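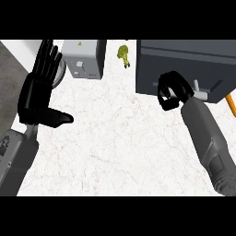 Sim rules, kitchen counter task. January 13, 2020

Daranee wants the Larotau checklist applied to every sim run. Fine, but rule 5 passes any grasp with fingertips near the handle. Right hand curled at the grey unit's handle would pass on that wording. Near is no measure. I'd want contact force logged before anyone signs.

360 runs marked compliant so far. Compliant with what? Asked Severino for the raw logs, still waiting.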